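Vamdale Icon Font

README for the rulebook and card symbol font, version 3

Contents of this folder

vamdale-icons.otf - the font to install
vamdale-icons.woff2 - the same font for the web rules page
source/ - one drawing per symbol, SVG
mapping.csv - symbol name, code point, typed shortcut, first rulebook page
build.py - rebuilds both font files from source/
proofs/ - test sheets at card size and at rulebook size
CHANGES.txt

Purpose

Vamdale is a tile and card game for two to four players. The rules use symbols in running text for terrain, resources, actions and turn phases. The font lets those symbols be typed, searched and resized with the words around them. It holds symbols only. Body text in the rulebook is set in a separate serif, which is not included and must be licensed by whoever does the layout.

Symbol set

The font holds 53 symbols in four groups.

Terrain: marsh, ridge, ford, orchard, road, wall, and the river pieces. River pieces come in straight, bend and fork. Each has its own code point and is not produced by rotating another glyph.

Resources: peat, slate, grain, salt, coin. Each has an outline form and a filled form. Outline means a cost to be paid. Filled means a gain. Version 2 used these the other way round on the event cards, so old event card files must be checked by hand before the new font is applied.

Actions: move, build, trade, scout, rest, and their "free" variants, which carry a small notch at the top left.

Phases and markers: dawn, market, dusk, first player, discard, reshuffle, end of round.

Encoding

All symbols sit in the Private Use Area. Code points are fixed once released. A symbol that is dropped from the game leaves a gap, and the gap is not filled by a later symbol. The old toll glyph is one such gap.

Shortcuts are handled as ligatures. Typing a name between colons, such as :peat: or :peat-gain:, gives the symbol. Names are lower case with a hyphen and no spaces. Ligatures must be turned on in the layout program. If the program does not support them, copy the character from mapping.csv.

Metrics

Units per em: 1,000
Advance width, resources and actions: 508
Advance width, terrain: 1,000
Line weight: 53 at all sizes

There is no kerning table. Symbols next to a full stop or comma look slightly loose, and this has been left alone. Where two resources stand side by side in a cost line, use a thin space between them.

Building

python build.py --all

The script reads source/, checks every file name against mapping.csv and stops at the first mismatch. It does not correct path direction. A drawing exported with its inner path running the wrong way will fill solid, and the salt and ford symbols have both suffered from this. Open the proof sheet after every build.

Drawings must be a single compound path with strokes expanded. Colour is ignored. Do not leave hidden layers in the file - the script picks them up.

Known problems

The fork river piece and the road symbol are hard to tell apart at card size. A redraw is planned for July.

The dusk symbol sits too low beside capitals. It is correct beside lower case.

Some PDF readers paste a ligature back as an empty box. Searching for the symbol name will then fail. The print file is not affected.

Bold is not supplied. Layout programs that fake a bold will close up the notch on the free actions. Set the character style to regular for every symbol, including those in headings.

Testing

Proofs were printed at 400 dpi on plain and coated stock. The rulebook text was checked line by line by Ratih Mandagi and Yung-ching Shih. Their corrections are marked RM and YS in CHANGES.txt. Web display was checked in current desktop browsers only.

Credits

Symbol drawings: Teguh Entili
Build script and mapping: Koen Martens
Card layout: Syahrul Entili
Proofreading: Ratih Mandagi, Yung-ching Shih

Use

The font may be used for Vamdale rules, player aids, translations and fan-made scenarios. It may not be sold or placed in another game without written permission. Translators should keep the English shortcut names in their source text, as the ligatures are not translated. Altered versions must be given a different font name so that the two do not clash when both are installed.

Requests for new symbols should give the rule in which the symbol appears, the number of times it appears, and whether a word would do the same job. 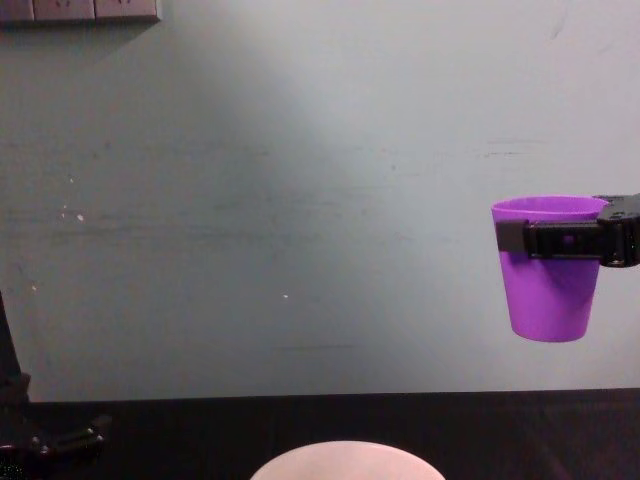

Purple cup, white bowl and wall sockets.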